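Friday, October 7, 2022

Open day at Warkwood, notes before I forget. Liis and I drove over, Hendrik came by train and beat us by 30 minutes (he won't let that go). Parking out at Darnton is still terrible, take the back lane.

The morning was mostly talks. Oldřich Trnka gave the good one, on keeping a two-arm cell going when your spares come from overseas. Then coffee, then the bench demos, which were what I'd come for. The spill one drew the biggest crowd – brown drink on a white table, a cup, a dark purple cloth, and an arm on either side.

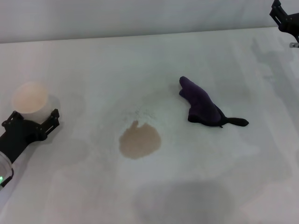 I got talking to Reda Cherkaoui, who looks after the benches there, and she reckons cloth is the worst thing they do. A cup has one shape and you can plan for it. A cloth has a new one every time you let go of it. They've logged 1034 runs on the wiping job since August and she still won't put a success rate on the poster. Fair enough! I wouldn't either.

She's also got firm views on lighting. White table, white wall, everything washes out, and she'd love a grey mat under the lot, but Rasmus wants the bench kept the way it was for the earlier runs so they can compare. I can see both sides. We had the same argument over our Mägi rig and I lost.
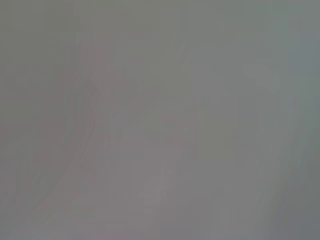

Do the wrist cameras help much once the fingers are down in the cloth? Reda's answer was that they help most on the approach, and after contact her team leans on the head view and the joint torques.

Liis asked about liquid getting into the finger joints, and we had a good long natter about sealing. They wipe down between runs and pull the fingers off every 2 weeks. We should do the same, ours are a disgrace.

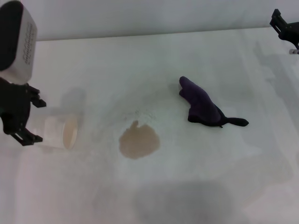

Stuff to chase up on Monday:
Ask Reda for the finger drawings, she said she'd share them.
Try a darker, heavier cloth on our bench and see if the segmentation behaves any better.
Hendrik to write to Udutport about a return visit, they'd bring 3 people.
Claim the fuel – Liis has the receipt.

Lunch was very good sausage rolls, by the way. I had too many.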